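Inside the Luvden Open Day: Themes, Templates and a Long Queue for Coffee

Luvden makes website themes, most of them for photographers and small shops. Once a year the company opens its office in Landidton to customers, and in July I went along. I build sites for local businesses and have used Luvden themes on a lot of them, so I wanted to see how the next version is coming along and to ask about a few bugs.

Doors opened at 9:30 a.m. You sign in at the front desk, get a sticker with your name and the theme you use most, and go up one flight of stairs to the main room. There were talks on one side and tables on the other, where you could sit down with a developer and your own laptop. I had brought a client site with a broken gallery page and got it looked at before the first talk.

The cause was a caching plugin that served an old copy of the style sheet. The developer turned it off, cleared the cache and turned it back on with the theme folder left out. If your gallery thumbnails stack in a single column after an update, try that first.
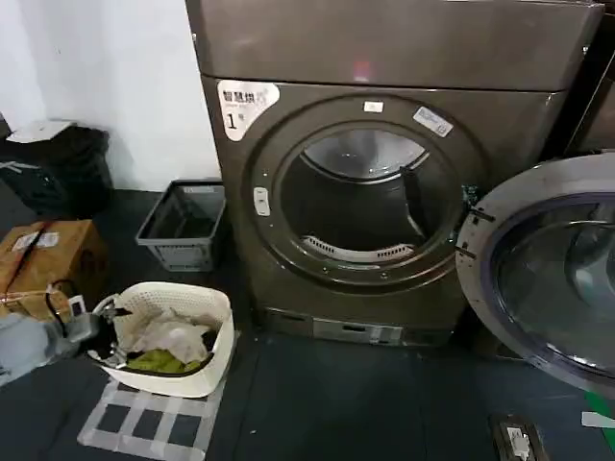
The new theme: Maillard

Most of the morning was about Maillard, the theme that will replace their current portfolio product. It comes with 13 page layouts. I tried the full-width gallery, the split-screen portfolio and the plain blog page, and left the others for later.

The main change is in the options panel. The old one had a long page of settings with a save button at the very bottom. In Maillard the settings are sorted into tabs, and the preview updates as you type. Fonts, colors and header height are all in the first tab. Shortcodes are gone and have been replaced by blocks. Old shortcodes will still display, but you can't add new ones from the editor.

Background images can be set for each page, as before. You can now also pick which part of the picture stays in view on a phone. I tested this with a tall portrait and a wide landscape shot. The portrait worked well. The landscape needed a second try because the focus point jumped back to the center when I switched tabs. I reported it at the table and was told it was already on the list.

Demo content is smaller than it used to be. The import took less time than I expected on the office Wi-Fi, and it no longer fills your media library with stock pictures you have to delete one by one. There is a checkbox for text only.
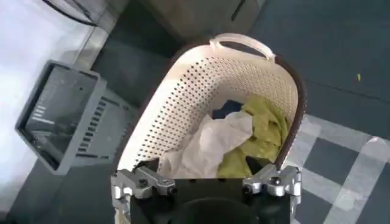
Zarmeena Khattak
Contributing writer, themes and site builders

The second talk covered Kokodar, the contact form and booking add-on. I have clients who use it for appointments, and the usual complaint is that the confirmation email lands in the spam folder. The speaker went through the mail settings slowly and showed where to enter your own mail server details. It was basic, but people around me were taking notes, and so was I.

Kokodar is also getting a calendar view for the site owner. At present you get a plain list of bookings sorted by the time they came in, and for a busy shop that is hard to read. The calendar shows a week or a month, and you can drag a booking to a new slot. The customer gets an email when you do. There is no text message option, and none is planned for this release.

Licensing came up in the questions. A standard license covers 3 sites, and a staging copy on a subdomain does not count toward that number. I had this wrong for a long time and had been paying for an extra license I didn't need. Support is included for the first year and can be renewed after that. Updates keep coming whether or not you renew the support.
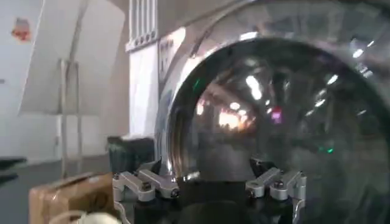

Someone asked about moving from the old portfolio theme to Maillard without losing the custom menus. Menus carry over. Widgets carry over if they are in the main sidebar, but footer widgets have to be placed again by hand. Custom CSS is copied into the new theme, although much of it won't match anything because the class names have changed. The advice was to make a full backup, switch on a staging copy and go through the site page by page.

Lunch was sandwiches in the hallway. The coffee queue was slow, with one machine for the whole building, and I missed the start of the session on translation files. From what I caught, Maillard ships with the text strings in separate files for the front end and the admin area, so you can translate what visitors see and leave the rest in English.

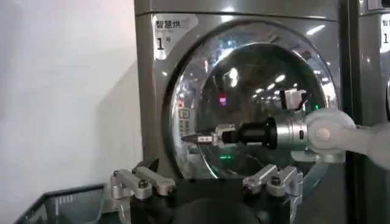
I spent the last part of the afternoon back at the tables with a list of smaller questions. Can the sticky header be turned off on phones only? Yes, in the second tab. Can a gallery be password protected for one client? Yes, through the normal page visibility setting. Can you use two different logos, one for light pages and one for dark? Not yet.

The office is a short walk from Landidton station, and there is paid parking behind the building. Bring your own charger, as the outlets are all along one wall and fill up early. Sign-up for the next open day will be posted on the Luvden news page, and the slides from both talks can be requested by email from the support desk.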